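Filed under: Reviews > Bench & Storage > Wall Panels

Faseck Wall Panel, Light Gray: A Place for Everything, Eventually

I build and fix desktop computers in what used to be a dining room. For years the small parts lived in cookie tins, and the cookie tins lived on each other. Then in March I knelt on a processor. It survived, my knee was less lucky, and that evening I ordered a Faseck wall panel from Gemarport, who had it at my door before I'd cleared the wall it was supposed to go on.

What you get is a big slab of light gray plastic with pockets and brackets molded right into it. It doesn't hang by hooks and you can't move anything around. Somebody at Faseck decided where the pockets go and you will be living with that decision. If you're the type who rearranges a pegboard twice a month, stop reading and go rearrange your pegboard.

I'm lazier than that, so fixed pockets suit me. The walls on them are thick, there's no flex when you drop a screwdriver in, and the corners of the panel are rounded, a detail I came to value the first time I walked into it in the dark. The plastic has a dull finish that doesn't show fingerprints. It does show thermal paste, and will go on showing it for as long as you own it.

Mounting took me 2 tries. The instructions are a single sheet with one drawing on it, and the drawing is of a different panel. Mine went up in front of an aluminum extrusion wall I already had from an earlier burst of ambition, and the screws Faseck puts in the bag are too short for that. They're fine for drywall, going by what Shoaib Durrani told me, and he has three of these in his garage so I'll take his word. I bought 8 longer ones, used five, and have the others in a pocket on the panel, so in a sense it was already doing its job.

Now for what it's like to work at. The square pocket is the best thing on it. It's open at the top, easy to get fingers into, and has a little ledge along the bottom edge where I rest whatever I'm going to need in the next ten seconds. The one next to it has a lip that sticks out at the base, and I have caught my sleeve on that lip more often than I'd like to put in print. Under the square pocket is a shallow slot with a raised border. The product page calls it a label holder. I have never labeled anything in my life and don't plan to start now.
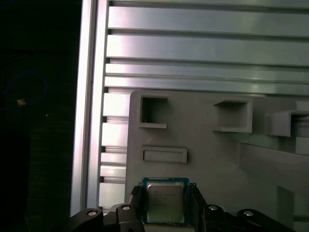 Processors are my main reason for wanting good storage in the first place. They're small, they cost too much, and the contact side doesn't forgive thumbs. I keep mine in their plastic clamshells and stand the clamshells in the square pocket, front to back like records in a crate. It's a huge step up from the tin. I can flip through them, pull one, and put it back without disturbing the rest. I would not put a bare chip in any of these pockets, and nothing on the product page says the plastic is anti-static. I wrote to ask. The answer thanked me for my interest in Faseck.

The gray color turns out to matter too. My old rack was black and so is half of what I own, and I spent a good part of each evening patting around for things that were right there. Against light gray, a dark cable or a black bracket shows up from across the room. The aluminum behind it is another story. It throws the bench light straight back at me, and I've moved the lamp so often that the clamp has worn a groove in the desk. I can't blame Faseck for my wall, though I did try.

Sadia Khattak, who shares the dining room and would like it back, prefers the Naqvi panel. It has removable bins and comes in a nicer green. I used one at her sister's for a weekend and found the bins popped off whenever I was in a hurry. It's also a good deal cheaper, so if your parts are mostly cable ties and optimism, get that one.

A few gripes before I go. The box was enormous, and the packing foam came apart into beads I'm still finding in the printer. The brackets stick out far enough that a small desk loses real space in front of them. And there's no cover of any sort, so the open pockets collect dust at a rate I can only call enthusiastic. A soft paintbrush gets it out. Don't use canned air unless you want the dust on your shirt.

Would I buy it again? I've been looking at the spot next to the window, and I've measured it. Sadia has seen me measuring it. Four stars, with the missing one going to whoever packed those screws.

Contact the editors | © Rerbridge Reviews | Back to top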